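Projektbericht Zwischenstand, Teil 3: Beschaffung und Budget

Stand Sa 19. April. Angebote liegen vor von Vilter und Clullano, Akanda hat nur eine Preisliste geschickt, ohne Versand. Müssen wir nachfragen.

Größter Posten bleiben die Ersatzgreifer. Vilter liefert in 2 Wochen, Clullano braucht bis zu 30 Tage, ist aber günstiger. Bestellung also getrennt: Greifer bei Vilter, Netzteile und Kabel bei Clullano. Klemmen und Vorhangstoff aus dem Baumarkt, läuft über die Handkasse, Belege bitte abheften!
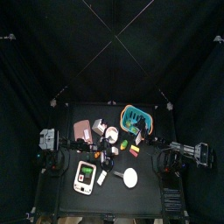
Objekte für die Greifversuche: 13 Euro vom Flohmarkt, mehr brauchts erstmal nicht. Spielzeug, Schwämme, Schüsseln, alles gebraucht. Neu kaufen lohnt nicht, die Sachen gehen eh kaputt.

Offen:
Worken-Lizenz für die Steuerung, Studierendentarif noch nicht bestätigt.
Garantie, 24 Monate bei Vilter, bei Clullano steht nichts im Angbot.
Zweiter Tisch erst im Mai, vorher kein Platz im Labor.

Wenn die Lizenz teurer wird, fliegt der zweite Tisch raus. Kostentabelle kommt in den Anhang, ist noch nicht ganz fertig.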